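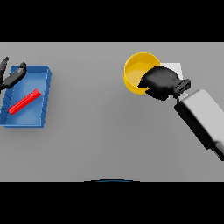 Feng-yi Mok reckons we should have split the planner in two months ago, one for each arm, and let them argue over the middle of the table. I've heard this at lunch, in the pull request and once through a closed door, so I thought I'd better use my slot in this month's newsletter to explain where Lurko has got to and why I'm still being stubborn about it.

For those who joined after July: Lurko is our two-arm planner. You give it a tabletop in simulation and a goal, and it hands back joint trajectories for both arms on a single shared clock. That shared clock is the bit I love and the bit Feng-yi would happily throw in the bin. When it works, both arms can be busy at once and you never get that awful polite pause where each one waits for the other to go first. When it doesn't, one slow grasp on the left holds up everything on the right, and you sit there with a cuppa watching nothing much happen.

The big change this month is that the hand model is now a plug-in. Until now Lurko had a two-finger gripper baked right into the collision code (my fault, I was in a hurry) and swapping in anything else meant editing four files and hoping. Now the end effector is described in its own config, with its own collision shapes and its own idea of what a grasp is, and the planner just asks it questions. So the same table, with the blue tray and the yellow container and the red stick, can be run with grippers or with full jointed hands and the task file stays put. I can't tell you how pleased I am about this!

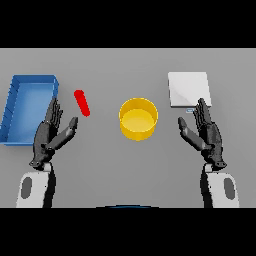
Fingers do cost you, mind. Every finger segment is another shape to check, and the first time I ran the hands config a single plan took 224 seconds, most of it spent making sure a thumb wouldn't clip a finger on its own hand. Nipon Noiphan had a look at the profiler and suggested we cache the self-collision checks for any pose where the hand is holding its shape, and that got us down to some 70. Still slow, but I can live with it for overnight runs.

The other thing I've been fiddling with is thin objects. Plarnex, our pose estimator, is very good on anything chunky and quite hopeless on anything skinny. Give it a rod and it will tell you confidently which way it points, then change its mind by half a turn on the next tick. The planner takes each flip as fresh news and replans, and the wrist twitches. I've put in a filter that treats both ends as the same unless the task says otherwise. It's on a branch called thin-things if you want to try it, and please read the note about the timeout before you do.

As for the split planner, Feng-yi and I have agreed to run both versions over the same 1346 start states and see which one leaves the arms idle for longer. Loser fixes the docs.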